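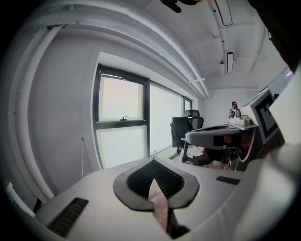
I've been thinking a lot lately about letters, the paper kind, mostly on account of the shoebox my aunt posted me in February. It weighed a ton (postage was over 12 dollars, she made sure I knew) and it was stuffed with everything my grandmother wrote home after she moved out to Treltau as a young bride.

I'd meant to read one or two with a cup of tea. Well! I was still at the kitchen table at half past eleven, tea stone cold, completely caught up in whether the neighbour would ever return the preserving pan. He kept it for nine letters. She brings it up in every one of them, always near the end, always politely, and you can feel her getting crosser and crosser under all that lovely slanted handwriting.

What I love is how little happens. The rain came, or it didn't. Somebody's cousin had a favourite hen go missing. She sewed a grey coat and didn't care for the colour once it was finished. I ring my own sister every week and I couldn't tell you one thing we said last month, yet I now know what my grandmother paid for buttons.

So I've started writing them again. I bought a plain pad and some stamps, and I sent the first to Imani Owino, who I hadn't spoken to properly in ages, and then one to Benedikt Haberkorn over in Platstead.

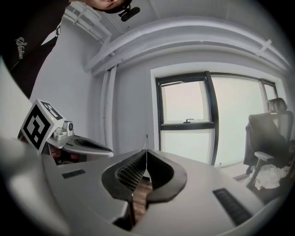
Imani wrote back that she'd read mine twice on the back step and then panicked, as her handwriting has gone to pieces and she had to look up how to address an envelope. Four pages, though, both sides! She wants to know what became of the preserving pan. I'm only halfway through the box, so she'll have to wait for my next one.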